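From: Vlasta Hudec
To: housekeeping-work list
Date: Dec 11, 2025
Subject: Re: [housekeeping-work] What happens to the room attendants' hours?

Miloslav Beneš wrote:

> I read the notice from Lasgate and I still can't tell what it means
> for a shift. It says the machine will "take over floor litter and bin
> work in guest rooms". At our place that is the first job in every
> checkout room. If it goes, does the time allowed per room go down with
> it? And who is responsible if something a guest left behind ends up in
> the bin bag? Ksawery asked the same at our branch meeting and got no
> answer.
>
> Has anyone on the list worked next to one yet?

Miloslav,

Yes, I have. I have been on the Lasgate trial since September, so I can answer some of this. I am a floor supervisor, so bear in mind that I don't clean full shifts any more, but I check the rooms and I do the rota.

The robot has two arms. It holds the bin by the rim with one and picks up with the other. It deals with what is on the floor: cans, bottles, wrappers, paper bags, the slippers people leave lying about. It does not make the bed, it does not do the bathroom and it does not dust. So far it works only in the practice room, where the carpet is marked out in rectangles with white tape. We mark down on a sheet which squares it has cleared and which it has missed.

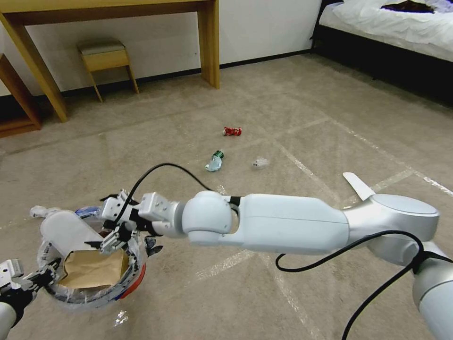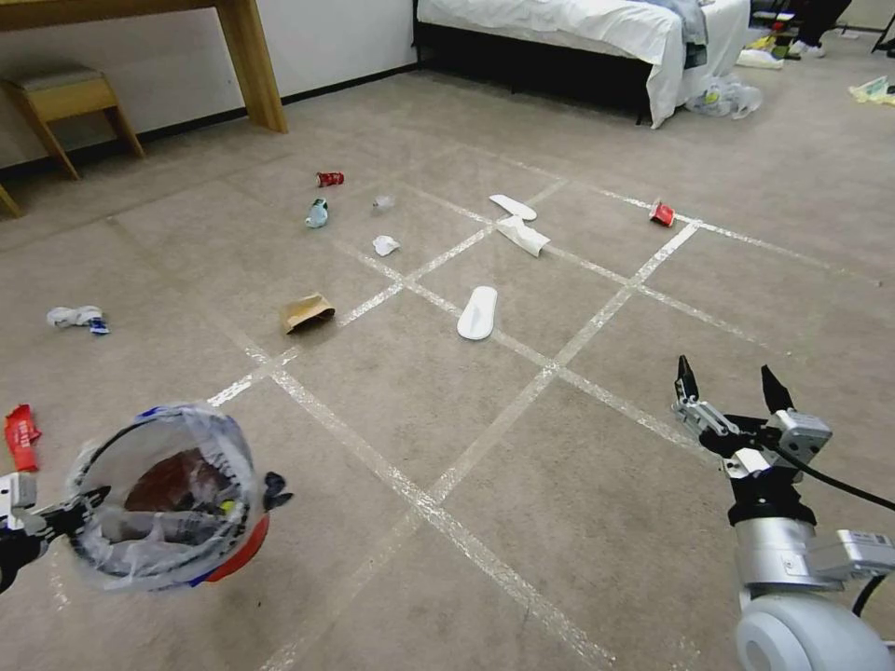 Floor pick-up in the practice room, bin held in the left gripper.

On time per room: the first proposal from Rellon, who run our cleaning contract, was to take 2 minutes off every checkout room. Radek Jireš and I both objected. Somebody still has to go in first and look for lost property, and somebody has to go in afterwards for whatever was missed. Those two walks through the room were never written down as work before. They were just part of picking things up. Now that the picking up is separate, they need their own line on the sheet. Rellon have agreed to leave the room times alone until the trial is over. I have that in an email and can forward it.

On lost property: this is the part I would push hardest on at your branch. An attendant who picks up a paper bag can feel if there is something in it. An earring in a tissue is the same. Our rule for now is that no liner is tied until a person has looked through it, and the person who looked signs for it. The attendants don't like the signing and I understand why. It puts the blame on the one who checks. I have asked for the wording to be changed so that it only records the time of the check.

What has changed for people so far:

Less bending. Two of our attendants with bad backs asked to stay on the trial for that reason.

More waiting. The machine is slower than a person at the same job, and you can't start on the carpet while it is working. We now start with the bathroom, and the order of the whole room has changed. It took most people 7 shifts to stop going for the floor first.

More paperwork, as above.

Nobody has lost hours. I can't promise it will stay that way. The company has 4000 rooms across all its sites and they are not paying for a trial to leave everything as it is.

Qusai Qudah is collecting room sheets from other hotels so that we have real times to argue with. He has 70 and wants more, mainly from places with carpet. Please send yours with the names taken off.

If Ksawery wants to ring me, I am on earlies next week and free after three.

Vlasta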